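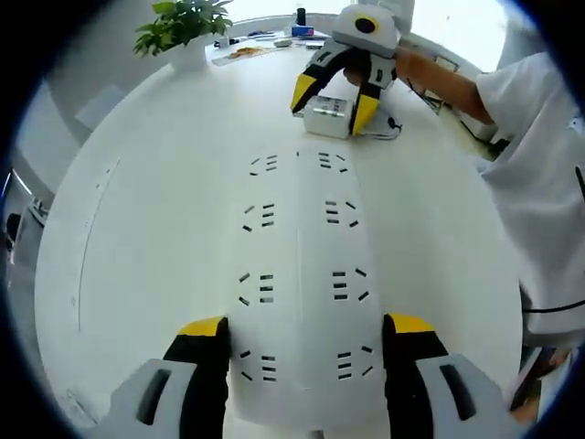 Issue 472, page 50

ON TEST: THE DRELAU HAND-HELD GRIPPER

Review by Tolera Workneh

I've wanted a decent hand-held gripper for years, and I'll say straight away that I've enjoyed testing the Drelau more than anything I reviewed last year. You hold it, you squeeze, the two fingers close, and a wide-angle camera records what they do so that an arm can learn the job later. I had a pair on loan through August and used them almost every morning, mostly at a table with a colleague working opposite me.

The fingers first, as they're what you'll notice. They are black with yellow tip pads, and they open properly wide. My old Mazza stops just short of a paperback, so I'd got into the habit of turning everything on its side before picking it up. With the Drelau I stopped bothering after an hour or so. Small cartons are a pleasure: you come down over the top, bring one pad up against the side, feel it touch, then close the other. Because both tips stay in view of the camera, you can check afterwards exactly how you went in, and I learned a lot about my own bad habits that way (I come in crooked, nearly always from the left).

The yellow is a very good choice, by the way. On a pale table with a bright window behind it, the Mazza's grey tips used to melt into everything else and I'd be squinting at the playback trying to work out where they ended. No such trouble with these. My only wish is for a second set in another colour, for days when the thing being picked up is yellow too. A box of lemons gave me a very confusing afternoon.

The lens sees an awful lot. Straight table edges come out as curves, the corners go dark, and anyone working beside you will be in shot whether they like it or not. I love it! When a grasp goes wrong you can usually find out why, and having the other person's gripper in the same view is marvellous for handing things across. But do tidy up first, or at least decide what you're happy to have recorded. If you want a neat, flat picture for measuring from, the Plasodham camera we tested in the spring is still the better buy, though its view is so narrow that I was forever losing the object.

Grip strength is gentle by default. Boxes, cups, felt pens and a bread roll all came through without a mark. Cables are harder. A loose heap of thin ones is about the meanest test I know, and I had to pinch, lift, lose it and pinch again before I got the knack, which is to go in low with the pads nearly shut. The Mazza is a touch better here with its narrower tips. For everything else I'd reach for the Drelau.

Comfort is good for the first half hour. The weight sits over your hand and the squeeze is light, so small careful movements come easily. After that my forearm began to complain, and I'd have liked a strap or some sort of rest. My colleague has bigger hands and didn't mind at all, so try one before you order if you can.

Setting up took me one pot of tea. Charge, pair, wave it about until the light goes steady, and off you go. The Pokden controller, which is sold separately and will run two grippers together, kept them in step through every session bar one, when I'd let a battery run right down. Its menus are plain and the buttons are big enough to find without looking. The lid on the battery bay is a poor fit and I broke a nail on it, twice.

I logged 3835 grasps over the loan. The pads show a little shine at the very ends and still hold well. Spare pads push on with a firm thumb, no tools needed.

Wide opening: 5 out of 5
Camera view: 5 out of 5
Comfort: 3 out of 5
Cables and other fiddly things: 3 out of 5
Battery lid: 1 out of 5

If you already own a Mazza and mostly handle thin, bendy things, keep it. If you're starting from nothing, or you pick up boxes all day as I do, get the Drelau, and get two if the money stretches, as working across a table with someone else is where it's the most fun. Mine have gone back now and I've put my name down for a pair.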